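# folgate-bags

Notes and labels for the shopping bag set. Folgate is the name of the whole set, Closholm is the part with drinks in it. Waltumdale (tins and boxes) lives in its own folder and has its own readme, dont mix them.

## What's in it

Small shopping, thin plastic carrier bags, things going in and coming out. Mostly one or two items per bag. Drinks, snacks, the odd packet.

- 1000 clips in total
- 2802 stills
- 55 clips held back for testing, listed in heldout.txt
- labels as plain CSV, one row per clip

## Columns

- clip – number, matches the file
- item_1, item_2 – short everyday names, lower case ("bottle", "packet")
- bag – clear, white or colour. Pick the nearest
- mouth – open, half, shut
- upright – yes / no / leaning, for the bottle only
- notes – free text, often blank

"Leaning" is anything you'd notice from across a room. If you have to squint it's upright.

## Bags

Thin bags are the whole point and also the pain. They crumple, cling, fold over the thing you want to see. A label read through plastic counts as "seen" only if you could say what the item is without guessing. Otherwise put "unclear" in item_2 and move on.

Clear and white get muddled all the time. Same bag looks clear lying flat and white where it bunches up. Go by the flat bit.

Orange drink, bottle standing in the mouth of the bag:

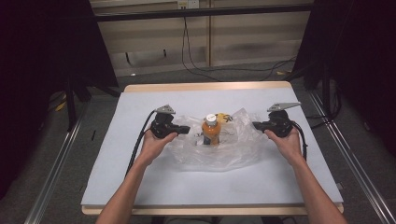
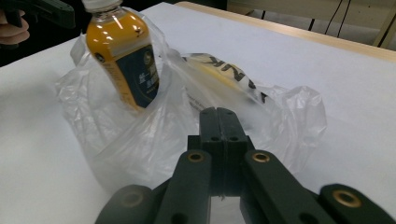 Bottles are labelled by what they are, never by flavour. We tried flavour in the first round and had "orange", "orangey", "juice" and "squash" for the same drink. All now "bottle". Old names kept in flavour_old.csv if anyone wants them, not checked.

Cap colour isn't recorded. Might add it.

## Known problems

- 41 rows have item_1 and item_2 the wrong way round. Item_1 should be the one nearest the mouth of the bag. Fixing by hand, slow
- "half" for the mouth is used differently before and after the August relabel. Before, it meant the bag was folded over. After, it means you could get a hand in but not the bottle
- a few clips stop before the bag is picked up. Left in
- handles not labelled at all, sorry. Too many were tucked underneath
- spelling of "packet" is "pakcet" in places, search for both

## Splitting

Keep clips of the same item together when you split. If a bottle turns up in both halves your numbers will look far too good.

Sort order in the CSV means nothing. Shuffle first.

## Changes

v3 – flavour names gone, mouth column redone
v2 – upright column added
v1 – first go, don't use

Labels free to use and change, keep this file with them.

– Owusu

## Comments

**tealight** – is "leaning" meant to include a bottle that's propped up by the bag? Got quite a few where I think it would go over if you pulled the plastic away.

**Owusu** – yes, if it leans it leans. Doesn't matter what's holding it.

**mossgate22** – heldout.txt has a blank line at the end and my script fell over on it. Easy fix but thought I'd say

**Owusu** – ta, will take it out Tuesday

**parsnip_b** – second vote for cap colour please. Would label some myself if there's a list of colours to stick to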